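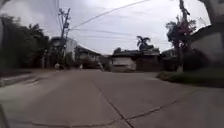 3.2 Camera mount and upkeep

The Hevora robot carries one forward camera on a fixed bracket, set low so that cracks and slab joints stay sharp in the near field. Distant buildings and poles blur while the robot is moving, and the crack detector ignores them. Exposure is locked before each run against a gray Wirent card.

In early trials the bracket worked loose on rough concrete. Mutua Makokha refitted it with rubber washers and thread lock, and the bolts are now checked every 800 m. The lens is wiped at the same stops. Frames are saved at intervals of 200 mm of wheel travel.

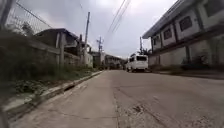 Figure 4. Road with a lengthwise crack and, to its right, a chipped patch with exposed aggregate.

Chipped patches gave more trouble than long cracks. Each jolt shifted the camera pitch slightly, so the mount is recalibrated after 3,000 frames with the Kariuki target board placed on level ground. If the pitch has drifted, the bracket is reset by hand and the last 100 frames are dropped.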